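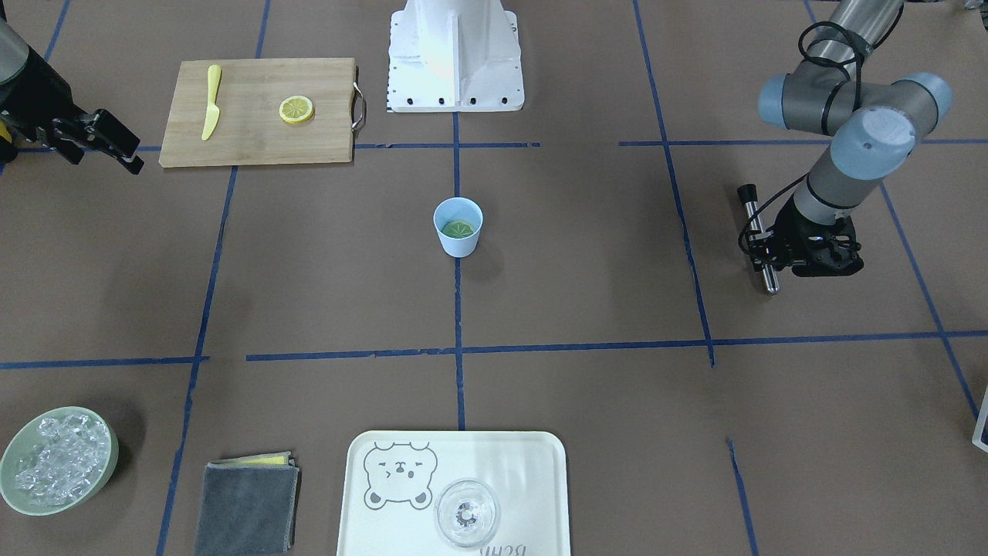 My grandmother made limeade the way other people say grace, and I grew up thinking that a cold drink was something you had to get ready for, with a clean board and a sharp eye and everybody out of the way. It took me years to see that she was mostly setting out her things. The board came first, then the knife, then the ice in its own bowl off to one side, and only after that did she allow herself a cup. I still do it in that order. A light wooden board with a metal handle at one end, a yellow plastic knife, a single round of lemon waiting its turn, a pale green bowl of ice down in the corner, and a light blue paper cup with a slice of lime already in it: give me that much on a sheet of brown paper and I could keep a whole porch of cousins happy until supper.

I have been thinking about all this because of Hema Palaniappan, who teaches a summer drinks class in the back half of a former hardware store in Warkano and who has firmer opinions about citrus than anyone I have met. Her students pay $87 for the evening, and for the first half hour they don't pour a thing. They slice. She wants a round you can hold by the edges without it folding over, thin enough to sit near the top of a cup and thick enough to give you something to press with the back of a spoon. (I folded my first four. She was very kind about it and handed me another lemon.)

The plastic knife surprised me, I'll admit. I had brought my good paring knife along, wrapped in a dish towel like a treasure, and Hema asked me to leave it in my bag. Hers have a wavy edge and a blunt tip, and she buys them by the box for the children's sessions in February, when school is out and half the town seems to need somewhere to put an eight-year-old. A lemon doesn't mind, she told me. You saw gently, you let the teeth find the peel, and you don't lean. I have since bought one for my own drawer, and I reach for it more than I'd like my good knife to know!

Then there is the matter of the ice. At home I had always filled the glass straight from the tray, with a good deal of banging and a cube or two skating off under the stove. Hema keeps hers in a bowl on the table where everyone can get at it, and she goes in with a spoon or tongs. She likes it clear, and boils her water first, though she says plainly that it's for looks and you can skip it if you're thirsty.

As for the cups, she prefers paper, in soft colors, and pale on the inside so the green of the lime shows up. I argued for glass. We went back and forth on this for most of a pitcher, and I can't say either of us moved an inch, but I did notice how pretty the lime looked in hers, and how little I had to wash afterward.

Her recipe for one cup goes like so:

- 3 good spoonfuls of lemon juice
- a little sugar syrup, then a little more if your lemons are cross
- cold water, nearly to the top
- ice
- one slice of lime, put in last

She covers the table in brown paper before every class, and people end up writing on it, proportions mostly, and phone numbers, and once a whole recipe for ginger syrup that Hema tore off and taped inside her cupboard door. I copied that one down too. It needs more ginger than you think, and you should make a double batch, as the first one will be gone by evening.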